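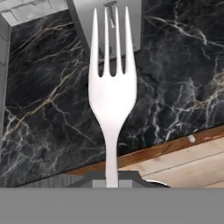
White fork against the black marble

Ticket 2841
Product: Gareck recipe binder, desktop version
Opened by: Marisol Ayala
Subject: Recipes print with the last lines missing
Status: Solved

Hello again, and thank you for being so patient with me last time! I've been typing up my grandmother's recipes for a family cookbook (35 of them so far, with a whole shoebox still to go), and everything looks lovely on the screen. When I print, though, the longer ones lose their last two lines. My lentil soup ends at "add the" and then there's just white paper.

I've restarted the program, restarted the printer, and tried my neighbor's printer too, a little Tomar she keeps in her sewing room. Same thing on both. Short recipes come out fine.

Reply from Gareck support, 10:15 a.m.
Hi Marisol, what a nice project! Could you open Page Setup and tell us the paper size and the bottom margin? It would also help to know whether the recipes that go wrong have a picture on the page.

Marisol, 11:40 a.m.
Paper size says A4, and I've only ever bought Letter. The margin is set to 2, whatever that means. And yes, the long ones all have pictures. They're all saved at 300 dpi.

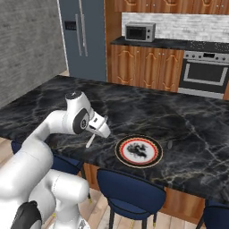 Kitchen with black marble countertop

Reply from Gareck support, 1:05 p.m.
The picture size is fine. Please change the paper to Letter, click Save as Default, then close the binder and open it again. Older recipes keep their old setting until you choose Apply to All.

Marisol, 2:30 p.m.
It worked! I did have to click Apply to All twice, and the dumplings moved to a second page, but I can live with that. The soup has its ending back and I'm printing a copy for my aunt in Irnach this afternoon. You can close this one.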